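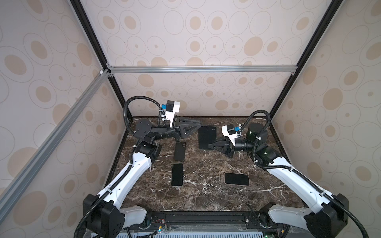
Crescencio Toledo would rather be asked about the drains

Crescencio Toledo left Troltton council in June, after 23 years, and by his own reckoning the retirement lasted until lunch. The phone rang at ten past twelve. It was the Bustamante programme, the evening politics show that goes out on Clemix, wanting to know whether he had an opinion on the bypass.

"I had eight," he says. "They took the shortest."

He is now their regular political analyst, a title he pronounces with the care of a man carrying someone else's vase. Twice a week he sits beside the presenter and explains to viewers what the people he used to sit with are up to. Some of those people have stopped replying to his messages. One has started, and he isn't sure which he minds more.

We meet in the café opposite the town hall, his choice, at a table with a good view of who is going in and who is coming out. Twice during our talk he breaks off to watch a car park. He orders tea and a toasted teacake and then eats most of my shortbread.

Is it odd, I ask, being on the other side?

"It's odd having make-up. I've had lads from the highways department shout at me in the rain and I never felt as undignified as I do with a paper bib tucked in my collar. Otherwise it's the same job. You sit under a bright light and somebody interrupts you."

His career was not a glamorous one, and he won't have it dressed up. He was elected at the third attempt, sat as an independent, and chaired the planning group for two stretches, the second of which ended in what the minutes call a reordering of responsibilities. He calls it being sacked. The row was over the old dye works, which he wanted kept and which is now a supermarket. He shops there. "The parking's very good," he says, looking pained.

What people in town remember is the 21-vote win, the one with two recounts and a returning officer who went home with a migraine. Toledo took 3412 votes and has never been allowed to forget the figure, mainly by himself. It was the password on his office computer until somebody in IT had a quiet word.

The complaint you hear about him, and I heard it from a serving councillor who asked not to be named and then asked whether I could at least say she was tall, is that he has gone from the chamber to the studio without stopping to draw breath. There ought to be a gap, she thinks. A year, perhaps. Long enough for the gossip to go stale.

Toledo has clearly been asked this before, because he puts down the shortbread.

"I signed what they gave me to sign. I don't talk about anything that was said behind closed doors, and I can tell you the closed doors were the dull part. All the spite was in public. You could come and watch it for nothing, and hardly anyone did."

But is he paid?

"I am paid. Less than you'd think and more than I was."

He is better on television than he ought to be. On his first appearance he explained the town's budget shortfall using the presenter's mug and a jug of water, and the clip went round for a few days among the sort of people who pass on clips about budgets. Since then the producers have encouraged him to bring props. He has refused. "Once you've done a mug they want a wheelbarrow."

He has been less sure-footed elsewhere. He predicted, with some force, that the council leader would be gone within the month. She is still there, and sent him a card. He also lent his name to a leaflet for Ideo, a think tank that wants to merge half the councils in the county, and then said on air that he hadn't read it. He tells me he has now. What did he make of it?

"Lovely paper."

I try him on the bypass. He is for it, he says, or he was for the first route, which went round the hill, and against the second, which goes through the allotments. The third route he describes as a cry for help. He would like the whole thing settled before the next election and expects it to be settled shortly after the one following. Nothing in this is said bitterly. He has the air of someone describing a neighbour's dog.

Would he stand again? He says no quickly, then asks if I know what the nomination deadline is. I don't. He does.

Outside, a woman with a pushchair stops him to say she saw him on the telly. He straightens up. She wants to know who she should ring about a blocked drain on Mill Lane, and for the first time all afternoon he gets out a pen.

"Is it the one by the postbox," he says, "or the one by the bend?"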